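The Druvgate Readings

The gauge at Druvgate was read twice a day, at six in the morning and six in the evening, and the figure was entered in pencil. Ink was permitted only for corrections. Nkechi Ibrahim had the book from her predecessor along with a key, a lamp and a folded sheet explaining how to read the staff in chop: take the crest, take the trough, write down the middle.

She had been there 18 days when she noticed that the evening figures for the previous winter were too smooth. A river under load does not fall by the same amount each night. These did, two centimeters at a time, through a month in which the rain book at Karras recorded nearly continuous rain.

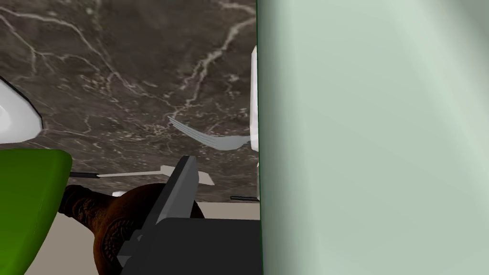 The Evening Column

She copied the suspect entries onto squared paper and plotted them against the morning ones. The mornings wandered. The evenings made a line she could lay a ruler on. Where the two disagreed, the difference reached 42 centimeters, more than a tired reader in poor light could account for.

She checked the staff next. It was bolted to the downstream pier and the bolts had their original paint. The zero mark agreed with the brass plate in the wall. So the instrument was sound, and whoever had written the evening column had not gone down the steps to look at it.

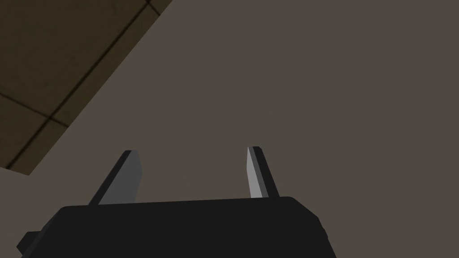 The old flood gates at Druvgate had two leaves, and the instructions assumed both would be upright at all times. They had not been upright for years. From the steps the left leaf stood much as the left of the two fingers does in the picture, leaning over to the right and narrowing to a squared-off tip, with a wide gap between it and its neighbor. Water went through the gap whether the gates were ordered shut or not. She measured the lean with a plumb line and wrote it on the back page, there being no column for it.

On Tuesday she telephoned the district office at Pillovon and read out her figures. She asked for the gate orders for the same winter. They took an hour to find.
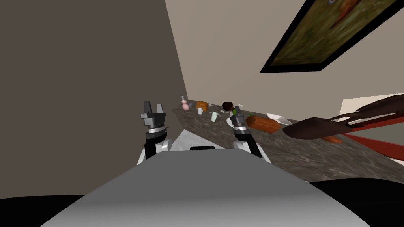 Catherine Purves thought the matter should be left where it was. The orders, she said, had been issued on the evening figures, and the evening figures had asked for nothing to be done. If they were withdrawn, every order would have to be reviewed, and so would the claims from Wumia, where the water had come into 21 houses. She wanted to know whether Nkechi was certain about the lean.

Nkechi said she had measured it from both sides.

There was a pause on the line, and the sound of a drawer. Then Catherine asked her to read the numbers again, slowly, with the dates.

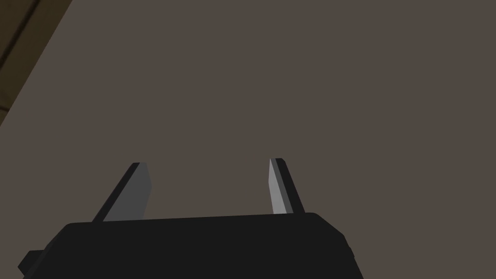
Karras, October.

The review sat in the upper room of the pumping station. Nkechi brought the book, the squared paper and the plumb line, in case anyone asked how it had been done. They asked about her handwriting. She confirmed which entries were hers.

At half past four she requested leave to go. The drive back took an hour, and the evening reading was due at six.

More short fiction
The Ferry Timetable
A Room Over the Chandler's
Weights and Measures
Salt Allowance

Contact the editors | Copyright the authors | Back to top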